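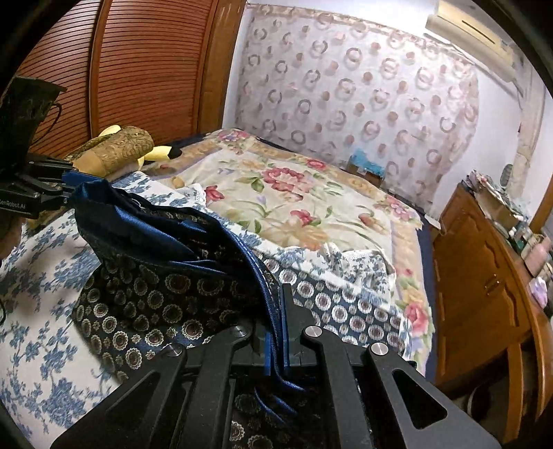
Navy blanket, satin trim

Riverine portage, canoe weight
gvasseur, 24/08/2022
Planning the Riverine loop for October. Longest carry is 1,215 meters. Double carry or single?

lizeth_m
Single. Food pack plus hull, 4 rest stops. Doubling means walking it three times.

gvasseur
Hull is a Ternum, old layup, heavy. Yoke pads are worn.

wornoden
Disagree with single. The last 400 meters drop steeply to the landing. Double it and take the packs first.

lizeth_m
The drop is graded now. I carried it solo in nearly an hour.

wornoden
Not graded on the north side.

gvasseur
Coming from the north. Doubling it, then.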